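Workshop notebook — Friday, open day at Foltosside
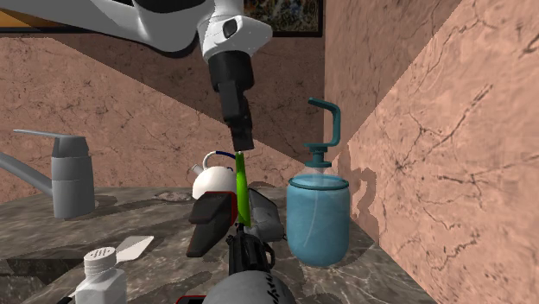
Vol. 3, p. 57

Got in at nine with Paula Avram and went straight to the Ardeleanu bench, where they had the simulator up on the big monitor. Their kitchen counter is a beauty. Marble walls, proper slanting light, and a heap of clutter in the middle that I'd hate to plan a grasp through: kettle, a blue pump sprayer, a black and red tool, all crowded in behind and beside the slim green thing the gripper was lined up over. Fingers closed, pointing straight down. I must have stood there for half an hour!

They let visitors drive. Paula took the keyboard first and I got a turn after (rusty, but I remembered more of the key layout than I expected). The colour and shadow settings can be reshuffled for every run — they do some 2,000 a night, and the bad ones get sorted into a folder by the stage they failed at. We should copy that folder idea on Monday, no argument.

Asked about contact settings. Theirs are softer than ours and they run 400 steps per attempt. Wrote the friction values on the back of the Skiltwood flyer, which is now taped inside the cover.

Dollo talk at two, room 42. Good bit on wrist approach angles, slides to follow by email.

To do: ask Ardeleanu whether we can borrow the counter model. Paula to try our planner with the sprayer moved in closer.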